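3.2 What ends up on a desk

I went in thinking desks were for work. Then I looked at what people put on them - mostly lunch. The paper bag was the usual starting point, creased all over and standing wherever there was space. 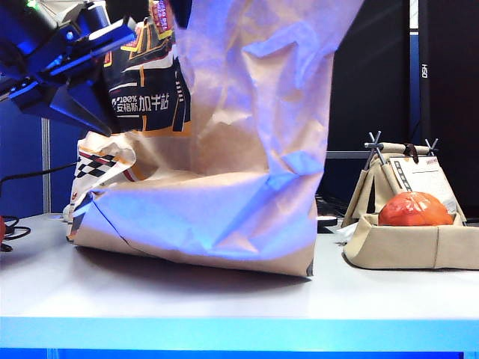
Hazem El Fassi and I kept notes on 40 desks at Sketley, and bags beat mugs easily. Cloth ones are the worst for landing on keyboards!

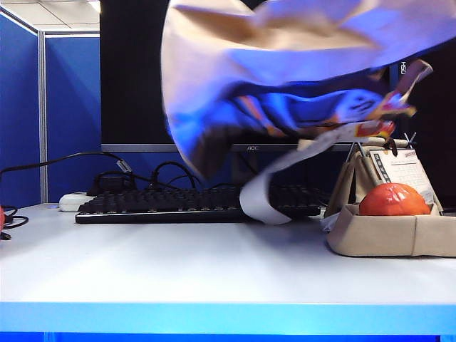
Figure 4. Cloth bag over a keyboard.

We filed soft things separately, as they never keep one shape for long.
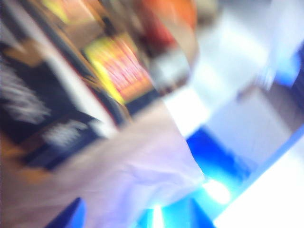
3.3 Clearing up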